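5 Nov 2023

Stalham job, pantry shelving. Delali Mensah cut the last of the uprights this morning, 52 in all. Two came out short and went in the offcut bin. I recut those on the stop block and checked them against the first one from October.

Shelf pins are still a loose fit in the left-hand side panels. Same bit, same jig, so I think the bushing is worn. Swapped it for the one off the Nitbridge jig and drilled a test piece - snug now. The old panels will have to be sleeved.
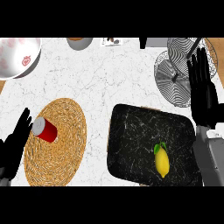
Loaded a test shelf with 19 kg and left it over lunch. Sag at the center was 2 mm, same as the drawing allows. Took the weight off and it came back flat. The wider shelf needs a front lip, I'm not going to bother testing it without one.

Tahmineh Ebrahimi wants the back rail dropped so the tall bins clear the door. Marked it on the Clisach drawing in red, not on the file yet.

To do: sleeve the side panels, order 17 more hinge plates from Odoi, edge-band the doors. Glue pot needs cleaning before anybody uses it again.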